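**Getting grease out of a brown tablecloth without bleaching a hole in the color?**

Posted by Jaxon MacDonald, 21 February 2021

I own one good brown cloth and it now has a butter stain the size of Delaware. So far I've tried cold water, hot water and ignoring it. The label says Millora and nothing else, as if that settled the matter. Any ideas before I just put a plate on it forever?
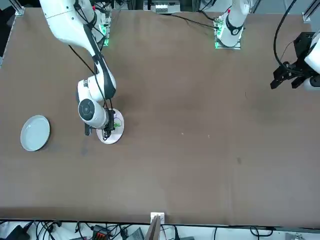
Fiona Pollock

Put down the hot water. Cover the stain with cornstarch, leave it overnight, then brush it off and work in a drop of dish soap with your thumb. Rinse from the back. Keep it out of the dryer until you're sure the grease is gone — heat sets it, and then you and the butter are a couple. Mine took 2 rounds. Test the soap on a hem first, as dark dyes can be touchy.

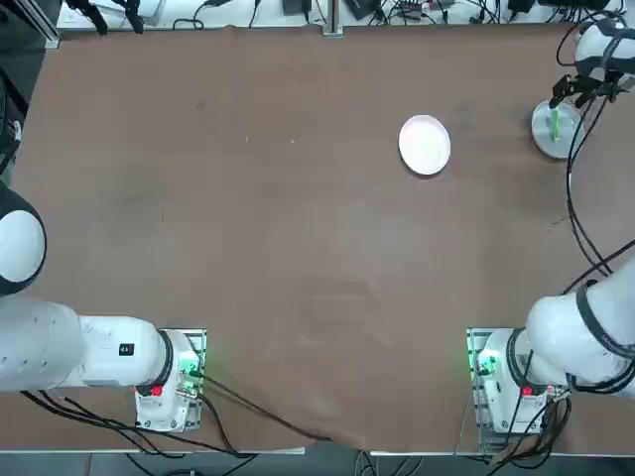 *Brown cloth, white plate, clear dish.*

toltdale_dad

Just buy a darker one. I've had mine since September and couldn't tell you what's on it.

Fiona Pollock

I believe you.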